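Reading time: 6 min

Wrist camera only: is my result real, or have I fooled myself?

Yevhen Hordiienko

Hello everyone, and thanks in advance for your patience, as I tend to write too much. I'm a mature-age student doing a small research project on grasping, and I've got to the point where my numbers look better than I think they deserve to. I'd love a second pair of eyes before I show them to my supervisor.

The set-up is pretty modest. One arm, a two-finger gripper with soft black fingers, and a little camera at the wrist that looks down between them. I wanted to know how much a learned policy loses if you take away the overhead camera and leave it with nothing but the wrist view. The method is plain imitation learning. I drive the arm by hand through a batch of demonstrations, train on those, then let the policy have a go by itself. I collected 50 demonstrations for each version, one version with both cameras and one with the wrist camera alone. The task is to pick up a small object from a pale cloth and set it down on a tray called the Plidholm, which is just our lab's name for the thing and has no deeper meaning.

My code is a fork of a student project called Tasta. I changed the image cropping and the way the gripper command gets smoothed, and left the rest well alone (partly out of wisdom, mostly out of fear).

What I expected was that the wrist-only policy would be hopeless at finding the object and quite good once it was close. What I got is that it's nearly as good as the two-camera policy at everything. I was thrilled for an evening and then I started to worry. The favourite object in my set is a small white cylinder with a column of gold characters down its side, and against a pale grey-white backdrop I'd have thought it was the hardest one to see. The policy hardly ever misses it. 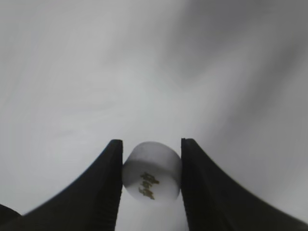 Does a policy that sees only through the wrist camera know when it has hold of something?

Only indirectly, through what changes in the view as the fingers close and through the finger position if you feed that in as well. If the object moves along with the fingers while the background slides past, the network can pick up on that. It has no sense of force unless you add one, so a light hold and a firm hold can look the same to it.

I put that bit in because it was the first thing my supervisor asked me, and I wanted you to know where my understanding is up to. Please correct it if it's off!

Now to my actual worry. Every demonstration started from one of 2 arm poses, and in both of them the object is already somewhere in the wrist camera's view. So have I tested whether the policy can search, or only whether it can go straight ahead? And is there an accepted way of reporting this sort of thing? I'd hate to throw away the data, as it took me most of October and a good deal of my neighbour's coffee.

I'm also unsure what to do about near misses. Sometimes the fingers nudge the object, back off and try again, and then it works. I've been marking those as successes. A friend in the same program marks them as failures, and we've had a very polite disagreement over it.

Thank you for reading all this. I'll happily share the settings with anyone who wants them.

Skirari

Hi Yevhen, what a lovely thorough post, and please don't apologize for the length, mine is going to be worse.

I think your result is probably real and your claim is probably too big, and those two things can sit together quite comfortably. From what you've written, you've measured how well the policy approaches and grasps an object it can already see. That's a perfectly good thing to measure! Plenty of people have found the close view carries most of what matters in the last stretch before the fingers shut, and your finding fits with that. What you haven't measured is search. I'd just say so, in the results section and again wherever you summarize it, and then nobody can accuse you of anything.

If you can get a bit more time on the arm, the test I'd run is very simple. Keep the trained policies exactly as they are. Add a handful of starting poses where the object is outside the wrist view but still easy to see from overhead, say 6 of them, spread evenly so you're not favouring one side. Run both policies from each, several times, and report those runs in a separate table. My guess is the two-camera version will head off in sensible directions more often than the wrist-only one, although I've been wrong before when I was surer than this. Bear in mind neither one was trained from those poses, so if both do badly it tells you about your demonstrations more than about the cameras. You'd need a fresh batch with the new poses mixed in to say anything stronger.

About the white cylinder on the pale cloth. I had the same surprise with a white bottle cap on white paper. The object may be low contrast but your fingers aren't. Dark fingers come into the wrist picture at the same place every time, so the network has a fixed thing to line up against, and all it has to find is a soft edge or a shadow and keep it in the gap. The gold lettering might be helping as well. I'd turn the object so the lettering faces away from the camera for a set of runs and see if the success rate drops. Or swap in a plain white one of the same size if you have it. It's a cheap afternoon and it gives you a nice paragraph.

One more thought. Check whether the objects were always put down near the same spot. I did a whole study once where I thought I'd been placing things at random, and when I plotted the positions they made a neat little cloud right in front of my chair. Since then I've let a script choose the position, and I put a pencil dot on a sheet under the cloth. If your placements were clumped, a policy could do well by heading for the clump and barely looking. You can test for that by covering the lens and seeing how often it still ends up close. Do have your hand near the stop button when you try it.

On the near misses, I'd count both ways. One column for success on the first close, one for success within the time limit. Then you and your friend are both right and can go back to being friends.

Good luck, and do come back and tell us how it went. I'm very fond of this sort of question.

Đoàn

agree with most of the above but would not bother covering the lens, just feed it a grey picture in software, same thing and safer

also how many trained copies of each policy did you run? if it's one of each, the gap between your two versions could be luck. train at least 2 per version with different seeds before you compare anything. I skipped that on my first paper and the reviewers were not kind

retries: write down the rule before you start the runs, whatever it is. changing it halfway is what gets people in trouble

Yevhen Hordiienko

Thank you both so much, this is more help than I'd dared hope for. It was one copy of each, I'm sorry to say, so that's the first job. I've also gone back through my notes on where I put the objects, and the notes say "near the middle, moved it a bit" far more often than I'd like. So a script it is.

I've booked the arm again and I'll start with the lettering test, seeing as it needs no new training. The two-column idea for retries has been accepted by my friend, who would like it known that first-close success should be the column on the left.

Related posts

Smoothing the gripper command without making it sluggish
How many demonstrations are enough for one simple pick?
Choosing a backdrop colour for tabletop grasping
Random placement by hand and why it isn't very random
Tasta fork: cropping the wrist view before training

Contact us | Copyright remains with each poster | Back to top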